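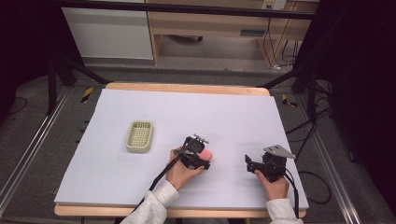 *Left gripper on the pink piece, right one open, green basket on the board.*

I spent most of August on the time alignment code for the hand-held grippers, and it's finally in a state where I can leave it alone for a while.

The problem was easy to describe. Each gripper gives us a jaw width signal and a pose, and both have to line up with the video. Our recorder (Trenano, version 6 now) stamped everything when the message arrived on the PC. That works until the disk gets busy. Then the left stream would slip behind the right by up to 175 ms, and in the replay the jaws closed on nothing and the object jumped up a few frames later.

A policy trained on that learns to close late. We saw it in the Bako runs and I blamed the network for two weeks - wrong place to look.

What I changed:

- stamps are now taken in the driver thread, before the queue
- poses are interpolated to the video times at 30 Hz, jaw width too
- any episode with a gap over three frames gets flagged and skipped by the loader

Dinesh Tiwari wrote the check script. It finds the moment the jaw width stops shrinking and compares it with the first motion of the object in the video. I ran it over some 600 old episodes. The bad ones were nearly all long takes, where the write buffer had time to fill up.

Handovers between the two grippers are still touchy. Pose noise on both sides adds up, and the planner sometimes picks a meeting point a little too close to the board. I put in a minimum height for now, set in the config as `handover_min_z`. I'd like to get it from the data later, but first the old episodes need to be exported again.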